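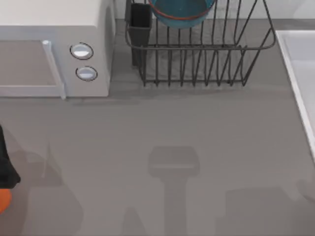
Ezekiel Halvorsen maintains that a bad demonstration is usually decided before the arm has touched anything, while the operator is still working out where the gripper is.

Chapter 4
Showing the Task

In Chapter 3 we wrote motions out as waypoints. In this chapter a person supplies the motion. The operator either takes hold of the arm and moves it by hand, which is called kinesthetic teaching, or drives it from a separate controller, which is called teleoperation. In both cases the joint positions and gripper commands are recorded along with the camera views, and the whole record of one attempt is called a demonstration.

Our running task is set at a simulated kitchen counter, with a microwave, a wire dish rack and a sink. The dish in the rack has to be picked up and set down on the open counter in front. The operator works through the Vosa controller and sees only what the cameras see. From overhead, the height of the gripper is hard to judge. Shadows help - as the arm comes down under a fixed light, a shadow and the part that casts it draw closer together - but a learner should practice until the side view is checked by habit. 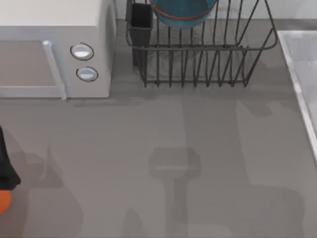
4.1 Before You Record

Start every demonstration with the arm clear of all objects. Move each joint a little in both directions and confirm that the arm on the screen follows the controller. If it lags, stop and restart the session.

Decide on a grasp and keep to it. A set of 50 demonstrations that all take the dish by its rim is easier to learn from than a mixed set of the same size. Vary the starting pose of the arm instead, and vary the position of the dish within the limits given in Table 4.1.

Pauses are recorded too. A demonstration that should last 18 seconds can run much longer if the operator stops to think, and a policy trained on it may learn to stop in the same places. Section 4.2 covers trimming.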